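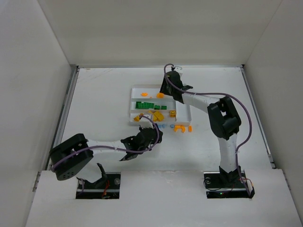

When should I sow leeks if I want them big enough to pull before Christmas? Late February under cover, in a deep tray, and then out to the bed once they're as thick as a pencil.

Sorry, I know that's been asked on here before, but I had three messages off-list after my last post so I thought I'd put it at the top for everyone. Now on to the blight question, which is what I meant to write about!

On Jun 29, 2020, the secretary of the Tindenel plots wrote:

> Hello all, has anybody on the lower field seen blight yet? We
> had two wet nights and I'm getting nervous about the Charlottes.
> Last year we lost the lot in under a week. Also, is it worth
> lifting early and small, or do I hold on and hope? And does
> anyone still have a spare water butt, the 186 litre sort?

No blight at our end so far, touch wood. I went down both rows this morning and all I found was a bit of yellowing on the lowest leaves, the ones that never see any sun. I pulled those off and put them in the council bin (not the compost, I learned that one the hard way).

If it were me I'd have a rummage under one plant first. Scrape the soil away with your fingers, see what's there, and if they're the size of a hen's egg I'd lift half the row and leave the rest. Charlottes are lovely small anyway. Mine went in late so I'm holding on, but I've already made up my mind that if I see brown blotches on more than a couple of plants, the tops are coming off the same day and the spuds can sit in the ground for a fortnight while the skins set.

Can't help with the butt I'm afraid, mine split in the frost. The yard at Shahbazi had some when I was in for canes, and I think they wanted around 428 for the really enormous tank, which made me laugh out loud in the aisle. The ordinary ones were much more sensible, but do ring first, it's a long way round with the bridge shut.

Oh, and has anyone grown the Rodisum bean? I was given a handful at the seed swap and they've gone up the poles like mad, loads of flower, not one pod. I'm watering every evening. Is it the heat, or are they just a late sort? I'd be glad to hear from anyone who's had them before, and there's a few seeds left in the envelope if you fancy a go next year.

Plot 12, top gate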